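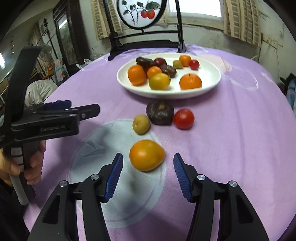
Unit 6 handout: Evaluating a hand-held gripper kit for produce handling
Instructor: Linnea Engebretsen
Revision 2025-10-09

6.1 Scope

This unit treats the hand-held gripper as a purchased item. Unit 5 covered jaw kinematics and is assumed. The kit under review is the Genie two-unit set, supplied through Bulham. Teams will write a procurement review of it, to the same outline used for the Mizuno wrist in Unit 4.

6.2 Contents of the kit

Tranex supplies two gripper units, one per hand, a spare set of finger pads, a charging cable and a printed setup card. Mounting hardware for a robot arm is sold separately and is outside this review. Check the contents against the packing list before signing the kit out.

6.3 Contact surfaces

Smooth-skinned fruit is a hard case for a two-finger gripper. The surface is curved in two directions, so a flat pad touches it over a small patch, and the pressure on that patch rises quickly as the jaws close. Serrated pads raise the available friction on a glossy skin but can leave marks. The unit task set uses loose tomatoes on a cloth-covered table with a plate of mixed fruit behind them. Approach a loose tomato with the jaws fully open and one pad on either side of it, then close along a line through its center. If the closing line passes above the center, the fruit is pushed down into the cloth. If it passes well to one side, the fruit rolls.

A cloth adds its own problem. Pad tips that run too low catch the weave and drag it, and everything standing on the cloth moves with it. Keep the tips clear of the surface.

6.4 Test procedure

Each team runs 200 grasp attempts: 85 with the left unit, the remainder with the right. Log every attempt, including aborted ones. An attempt counts as successful if the fruit is lifted clear, held for three seconds and set down without rolling. Bruising is scored separately, after storage overnight — do not score it at the table.

Use single-handed grasps only. Two-handed transfers belong to Unit 7.

6.5 Cost worksheet

For the worksheet, take the replacement pad set at 121 dollars and the pad life at 300 operating hours. Both are classroom values. State the cost per hour to two decimal places and show the working. Teams that include operator time must list it on its own line.

6.6 Points for the written review

Comment on handle comfort over a full session, jaw play at the pivots, ease of pad replacement, and the clarity of the setup card. Compare with the Amier single-unit kit where you have data from Unit 3. Do not estimate missing values — leave the cell blank and mark it "n/a".

Reviews are due in the first week of December. Late reviews lose one grade step.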